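Courses > Automation on a Budget > Handouts > Planning the spend
Search this site Go
Last updated: Friday, May 10, 2024

Planning the spend (notes to go with the talk)

I said I'd write up the money bit properly, so here goes. Most of you came in with a price for the arms and nothing else on the sheet! The arms are the easy line. You ring Colombo, they quote you, done. It's everything hanging off them that eats the pot.

Let's say you've got 3,000 to spend. Before you ring anyone, take 20 per cent off and hide it. That's your spares money, and please don't let Leonardo Fontana talk you into a nicer bench with it (he tried it on me in October).

Then write down the job in plain words. "Two arms, small flat pieces, a tin with a lid" tells a supplier far more than "general handling". Gyu-bin Seok's group wrote "general handling" and got a quote from Ornness for grippers that would suit a car door.

Lines people forget:
- rails and a mounting plate
- cable, and ties to keep it tidy
- walls round the work area
- the bits you handle: trays, tins, play food, paper cups

Two arms on a shared plate, with a tin and play food to work on: 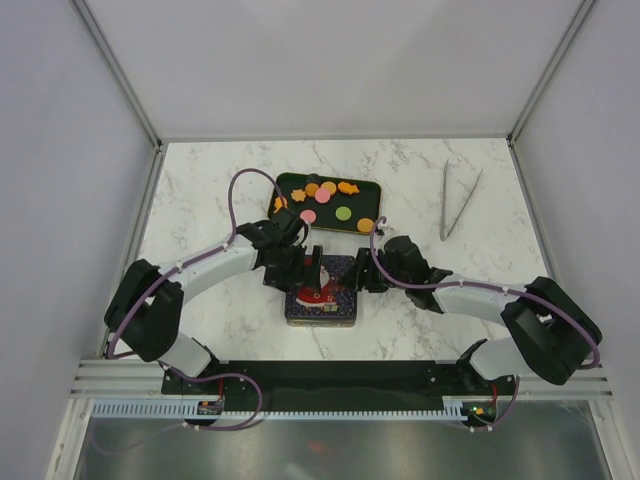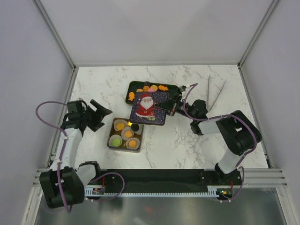
Cables, then. Allow 40 for them and buy more length than you measured, as a moving joint takes up more than you'd think. Vittoria Tedesco priced hers dead straight from base to wrist and had to order the lot again.

For next time, bring your sheet with 3 quotes for your dearest item and one line on what you'd drop if the money got cut. Demyd has the blank sheets if you've lost yours.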